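Teketti swaps its cardboard for metal bins

Jan 11, 2018

If you've been to the Teketti swap room in Prernstead any time in the past couple of years, you know the boxes. Banana boxes, printer paper boxes, one giant diaper box that had lost its bottom and been taped back together so many times it was mostly tape. I've dug through all of them (my kids' whole play kitchen came out of that diaper box, pretty much), so I say this with love, but I am so happy they're gone!

As of this week the loose stuff lives in sheet-metal bins. Thirteen of them came out of the old Zendo bakery supply building when it got cleared out, and Teketti paid $427 for the lot, which took care of the money from the fall pie sale and then a little extra. They're gray and scratched up and there are smudges on them that I don't think are ever coming off. I like them a lot. You can lean on the side of one while you rummage and it doesn't fold up under your elbow.

Piret Mägi, who runs the room, let me come in before opening and poke around while things were being moved over. She had been there since early morning and was on what she told me was her last clean pair of gloves.

"I was losing things in the boxes," she said. "Somebody would ask for a funnel and I'd know we had a funnel, and I'd be upside down in cardboard for ten minutes."

The funnel, by the way, did turn up in the move. So did a bag of cookie cutters I would have taken home on the spot if I hadn't been there for the newsletter, a bike bell, and one half of a pair of salad servers. If you have the other half, please bring it in, because it's a nice one.

The room itself is the same one as before, behind the old Lūse shoe store, some 1052 square feet if you include the hallway where the coats hang. What's different is how it's laid out. Clothes and linens stay on the left on the racks. Books are where they always were. The whole back wall, where the boxes used to lean on each other, now goes to the bins, with kitchen things closest to the door and toys after that, then garden and garage stuff down by the sink.

And then there's the mixed bin, and that's the one I really want to tell you about.

Piret's idea was to have one spot for things that don't go anywhere else, or that nobody at the front desk has had time to look at yet. Before, that was just a pile. Now you drop your bits in the mixed bin, and whoever's on shift goes through it later and moves things over to the right place. You're allowed to take stuff straight out of it too. I asked twice to make sure! So if you get there early you can have first pick of the oddballs.

I had wondered whether people would treat it like a trash can, and so had Lerato Makhubela, who handles the kitchen section and has strong feelings about lids. She'd like everyone to know that squeeze bottles are fine and very welcome (people use them for pancake batter and for cake decorating, and apparently for watering seedlings) but they need to be empty and rinsed. Same goes for jars. She'd also like the caps to come along with the bottles, since she's got a whole drawer of bottles with no tops and is getting a bit sore about it.

Produce is the other thing. Real or not, it keeps showing up. Play food is great and goes to the toy bin. Display fruit, the fancy kind for a bowl on the table, can go in with housewares. If you've got actual squash left over from the garden, that belongs on the shelf by the front desk, where it can be seen and taken home while it's still good. Lerato says she has more than once picked up a gourd and had to give it a knock to find out which pile it went in.

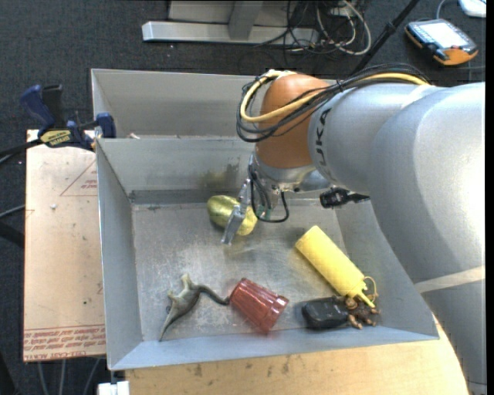
A couple of the bins have an upright divider inside, which Piret had planned to take out until she tried living with it for a day. Now she's keeping them – smaller bits go on one side and anything bulky goes on the other, so the measuring spoons don't all slide under the roasting pans. I think it's a smart way to do it. I'm already eyeing my own hall closet.

The noise is the one complaint I heard. Metal is loud, and a ladle dropped in from shoulder height can be heard clear out in the parking lot. Somebody suggested lining the bottoms with old yoga mats and Piret is thinking it over, so if you've got one you don't use, roll it up and bring it. Please also set heavier things down gently. Cast iron goes straight to the desk.

The rules otherwise haven't changed. You can bring in up to two bags per visit, and you don't have to bring anything to take something. There's still a jar for the heating bill. The bag deal is back too: fill a grocery bag from the kitchen or garden bins for $4, with the money going toward a better light over the back wall, where it gets pretty dim after lunch. They're hoping to have that in by March.

Things they could really use right now are matching lids, kids' rain boots, picture hooks and sturdy hangers. Things they have plenty of are coffee mugs. Piret asked me to put that in, then asked me to put it in again, so – no more mugs for a while, please, not even the good ones.

I went home with a colander and the bike bell. Next time I'm going back for those cookie cutters, unless one of you gets there first. Doors open at ten, and you can park behind the shoe store as long as you leave the alley clear for deliveries.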